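Kitchen corner, Bultinmont unit — notebook, May, started just after 3

Picking up from the last page, where I'd got as far as the drawers and then run out of steam. Drawers are done. Today was the worktop, mostly the stretch beside the sink, and I'm writing it up while the kettle's on because if I leave it till tomorrow I'll only remember the tea.

The tablecloth stays. I know we talked about going back to a bare counter for the next round, but I like the daisies, and it makes the place feel like somebody cooks in it (which we do, more than we should). It wants smoothing down every time something heavy gets dragged across, so please lift things, don't slide them! I tried the clips from the Omton box and they're hopeless on this edge, too shallow, they ping off. Back in the box.

Bottles next. I've kept them in a row down the right-hand side, and I'm not sorting them by height again, that was a daft idea of mine and it lasted 5 days. What I want is soy and the other dark stuff where you can grab it mid-fry, and the big oil bottle towards the wall. The salt and the tub with the white lid live at the near corner with the granules. If you open a second bag of salt while the first one's still going I will find out, there were 3 open at once in the Tanabe kitchen and they'd all gone to rock.

Then the utensil holder, which took longer than it deserved. We've been round the houses on this one. The old Fudo pot was pretty but it tipped whenever the long chopsticks all leaned the same way, and I was forever picking spoons out of the sink. The dark metal canister is much plainer and I've no complaints so far. Long wooden chopsticks and the white spoon go in it.

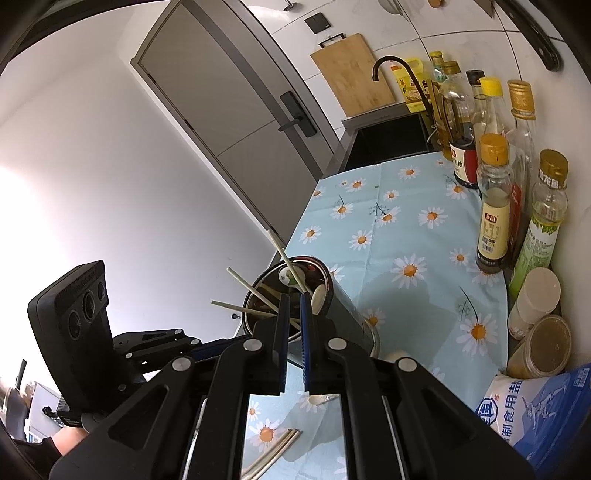

I did wonder about keeping the metal chopsticks in with the wooden ones, and I'm still in two minds. They slip down between everything else and then you're fishing about with wet fingers while the onions catch. For now they can lie on the cloth next to the holder and we'll see who grumbles first. A little rest for them would be nice — I had a look in the Omton catalogue, item 506, but it's sold in packs of 8 and what on earth would we do with the other seven.

Small ladles: not in the canister, please. They make it top-heavy and we've been through all that with the Fudo pot. Hooks inside the cupboard door, same as before.

Bamboo board is back against the tiles by the sink. Somebody had it lying flat behind the tap, and that's how the last one got its black patch along the bottom. I gave this one a scrub with salt and half a lemon, wiped it down, and left it standing up with the handle end at the top. It still smells faintly of spring onion but I think that's just what it smells like now.

Tap: the black finish shows every splash. Went over it with vinegar and water, then a dry cloth, and it came up lovely. Don't use the green scourer on it, or on the sink either, I'd like both of them to see out the year.

Things I didn't get to:

Wiping the bottle necks properly. I did the soy and gave up, they're all sticky round the caps and it needs hot water and patience.

Labels on the lids of the jars. Tape's run out, I've put it on the Bultinmont order along with dishcloths.

The shelf under the sink, where something has leaked. I moved a bucket, saw it, and put the bucket back. Tomorrow's job, with gloves.

Finished at twenty to 5. Made noodles on the strength of it and put everything back where I'd said it should go, apart from the sesame oil, which I've just spotted next to the kettle.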